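Planning a First-Year Budget for Hand-Held Gripper Data Collection

This guide is intended for departments preparing an equipment request for manipulation work with hand-held grippers. It assumes that the task has been chosen and that the robot arm itself is budgeted elsewhere.

Step 1. Write the task sheet before the price list

State the task in one sentence, name the objects, and give the number of demonstrations required. The Whitcombe request named one task, placing a pair of children's shoes on a small rack, and asked for 1000 demonstrations. Each line of the budget should refer back to this sheet. Items that serve no listed task belong in a separate request.

Step 2. List the station

A two-handed station requires two grippers, their cables, a rigid base with rails, a plain work surface and the task objects. Enter each as its own line. Quotations from Fillex and Tristby group the cables with the grippers, and replacement cables are then difficult to order later in the year.

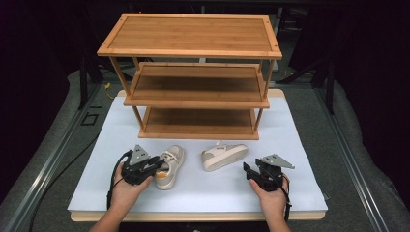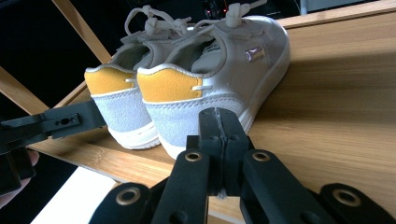
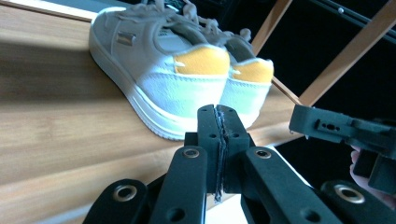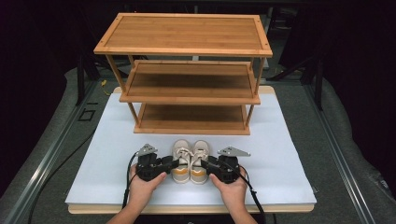 Step 3. Budget for wear

Jaw padding, fasteners and cables are consumables and should not be charged to the capital line. Allow 20 percent of the gripper price for the first year. Inspect the padding at the start of each session and record replacements by gripper number. Where the supplier sells padding only in full sets, order two sets with the first shipment.

Step 4. Price the objects

Household items are inexpensive but are often discontinued. Buy duplicates of every object at the outset and store them unopened. In the Whitcombe request, racks, shoes and spare surfaces came to $429, including shipping.

Step 5. Estimate operator hours

Time a trained operator over a full session, with resets included, and use that rate for the whole plan. Do not use the supplier's demonstration rate. Our first plan allowed 52 hours; the revised plan allowed over twice that figure once resets and file checks were counted. Operator pay was the largest line in the final budget.

Step 6. Submit

Requests for the coming year close at the end of August. Attach two quotations for any single item above the departmental limit, the task sheet, and the name of the person responsible for storage. Nistitz users should attach the license renewal notice as well. Questions on account codes may be sent to Ewan Ngata in Equipment Planning.

Filed under: Robotics & Automation > Purchasing Guides

Comments

Noeline Doolan: Does the 20 percent apply to each gripper or to the pair? Our finance office read it both ways.

Ewan Ngata: To the combined price of the pair. The wording will be corrected in the next revision.

labmanager_k: Please add a line for data storage. We left it out last year and had to move money from consumables.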